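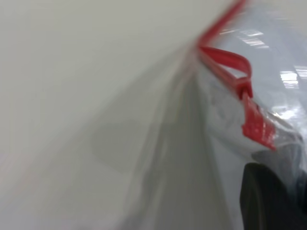 4.2 Fuel sampling and consumption accounting

Fleet consumption was computed from tank-to-tank refueling records for 277 light vehicles operated from the Iltero and Nirano depots. Each record contains odometer reading, dispensed volume and pump temperature. Volumes were corrected to a common reference temperature before division by distance. Paper pump receipts were kept by vehicle in clear plastic zipper bags, of the type with a red closure and slider shown in Figure 3, and were keyed into the Trirkema database at the end of each month. Records with a missing odometer entry were dropped, as were consecutive fills closer than 36 miles apart, where small differences in tank level dominate the result.

Figure 3. Clear storage bag with red zipper closure and slider.

After filtering, 643 refueling intervals remained for July. Interval values were weighted by distance and combined as a harmonic mean, so that short urban trips did not inflate the depot figure. Vehicles assigned to the Pan route were treated as a separate stratum because their duty cycle includes long idle periods at loading points. Idle fuel was not subtracted, and the values reported in Section 5 are therefore lower than those obtained on a dynamometer under a fixed cycle.

Two sources of error remain. Automatic nozzle shutoff varies between pumps, which affects single intervals but largely cancels over a month. Odometer error from tire wear does not cancel, and a correction of 2 percent was applied to vehicles with tires near the replacement limit.

Reading time: 2 min

Related items
Idle time and load factor in depot vans
Temperature correction of dispensed fuel volumes
Tire wear and odometer drift

Contact | Copyright | Back to top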